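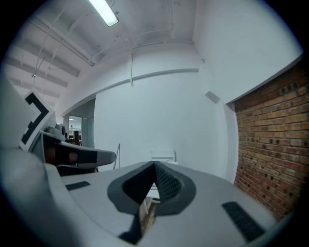

Ait Ali would rather we did the lights first and the chairs second, on the grounds that a ladder needs the floor clear anyway and nobody wants to shift furniture twice. Agreed, and the order below is changed to match.

Workshop notebook, 3rd December
Room refit, upper room

Lighting. The long fluorescent fixture stays. Findmont quoted for LED panels in June, but the panels want a flat ceiling and ours has beams. Fitting them between the beams would mean moving conduit, and the conduit is sound. Decision: keep the fixture, change the tube, clean the contacts. Replacement tube ordered from Nellmont, 4000 K, same length as the present one. Check the end caps before fitting. On the last change one cap had gone brittle and had to be glued.

Cables. Several runs along the beams are not on the wiring plan. Trace each one from the switch end and tag it with a paper label first, printed label after. Do not pull anything out on the strength of the plan alone. The plan dates from before the partition came down and still shows a socket that no longer exists.

Ceiling. White paint, two coats, matt. The beams get the same paint as the flat parts. Mask the conduit – it was painted over once before and the clips were hard to open afterward. Wostanska lists the primer as optional over old emulsion. We will prime the patch near the switch anyway, where filler was used.

Floor. Brown wood, to be left as it is. Sweep, then vacuum along the board joints, then a damp cloth. No oil until the painting is done. Test the oil on a spot under the cupboard and leave it overnight. Dust sheets overlapped by a hand's width and taped to each other, not to the boards. The tape used last time lifted the finish.

Chairs. The white-legged ones need new feet. The plastic caps wear through at the edge and then the leg marks the wood. Felt pads came off within weeks when we tried them on the stools. Push-on rubber caps are the next thing to try, 2 mm wall. Measure the legs with calipers before ordering, as the catalog size is the inside diameter and we got that wrong with the stools.

Switching. The fixture is on the same circuit as the bench sockets. Breaker 8 by the label in the cupboard, still to be confirmed with a tester. If the label is right, the bench goes dead while the tube is being changed, so charge the cordless driver the evening before.

Open points:
Ladder is still downstairs, one foot loose.
Dust sheets, ask for the heavy ones.
Old tube goes to the collection point, not in the bin.
Cap size for the chairs.
Corrected copy of the wiring plan to go in the cupboard door once the tagging is finished.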